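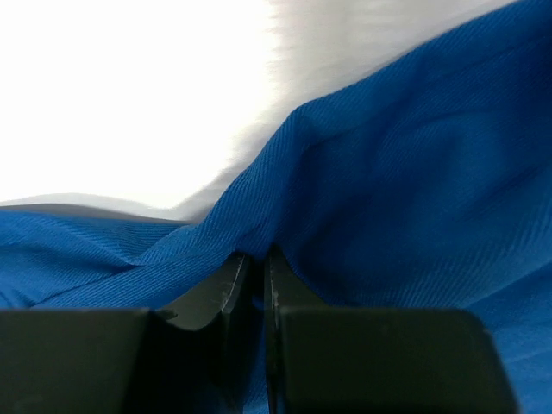 Page last changed: October 18, 2018

Textile Basics, Unit 4: Twill and its relatives

Reading for this unit: course packet, the chapter on simple weaves. Bring your pick glass and the swatch card. If you missed the plain weave unit, copy the drafts from the shelf first, or none of the numbers below will make sense.

Where we left off

Plain weave goes over one, under one, and the next row does the opposite. It has the most crossings you can get into a piece of cloth, so the yarns have very little freedom to move. Twill loosens that up. The weft goes over two and under one, or over two and under two, or over three and under one, and then (this is the whole trick!) each row starts one thread further along than the row before. Those small steps line up into a slanted rib. I still find it wonderful that you get a diagonal out of a machine that only knows straight up and straight across.

Writing it down

We write a twill as two numbers, one over the other, and say them "two up, one down." The first number is how many warp threads are raised, the second how many are lowered. Add them together and you have the smallest number of shafts you need. So:

2/1 needs three shafts and shows more warp than weft on the face.
2/2 needs four and is balanced, with the same amount of each on both sides.
3/1 needs four and shows mostly warp on the face, mostly weft on the back.

Most denim is 3/1 or 2/1. Dyed warp, undyed weft, and that's why the inside of your jeans is so much paler than the outside. Turn up a cuff and look! 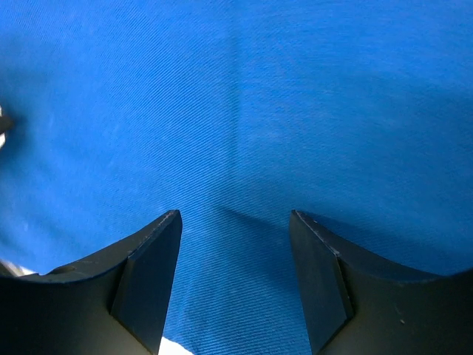 Direction matters too. A rib climbing from lower left to upper right is called a right-hand twill, or Z twill, after the middle stroke of the letter. Climbing to the upper left makes it left-hand, or S. Always check with the warp running up and down in front of you. Turning the cloth a quarter turn will fool you, and so will a mirror. Turning it a half turn changes nothing, which surprises people every year, so try it with the card.

Yarn has a twist direction as well, named with the same two letters, and the two interact. When the twill slants against the slope of the warp fibers, the ribs stand out crisp. When they run the same way, the surface goes softer and flatter. Swatches 5 and 6 on your card are the same draft, same yarn weight, same sett, with only the yarn twist changed. Rub your thumb across both and you'll feel it before you see it.

How steep is it?

With equal warp and weft counts and a step of one, the rib sits at 45 degrees. Pack in more warp ends per inch than weft picks and it gets steeper. Gabardine is the classic steep one.

A worked count, from the Gastine sample length (the long roll on the back table). It has 1,042 warp ends in total, woven as a 2/1 twill. One repeat takes three ends, so divide: 347 full repeats with one end left over. The spare end goes to the selvage. Now do the same for the Dorkine sample, which has 1,412 ends in a 2/2. Four goes into that evenly, 353 times, and you should say in your answer what that means for the edges.

The Aebischer coverlet draft is a good deal bigger, at 3,349 ends, and it is a broken twill, so the slant reverses partway through each repeat. Leave it alone until you've done the first two. Then have a go, it's a beauty.

Why bother with twill

Fewer crossings let you pack yarns closer, so a twill can be heavy and still drape. It also bends more easily than a plain weave of the same weight. The cost is that longer floats can snag, and a one-sided twill in tightly twisted yarn may pull at the corners. Denim mills skew the cloth in finishing for this reason. Otherwise the legs of the jeans twist around after washing, and plenty of old pairs did.

For next time

Draft a 2/2 twill, a herringbone and a broken twill on squared paper, 16 ends by 16 picks each. Mark one repeat in pencil. The Grukatico drafting sheets are fine if you have some left, and plain graph paper is fine too.

Then find three twills at home and write down the slant of each, Z or S, and whether the back matches the front. Bedding and coat linings are worth a look. Packet page 57 has a blank table for your answers.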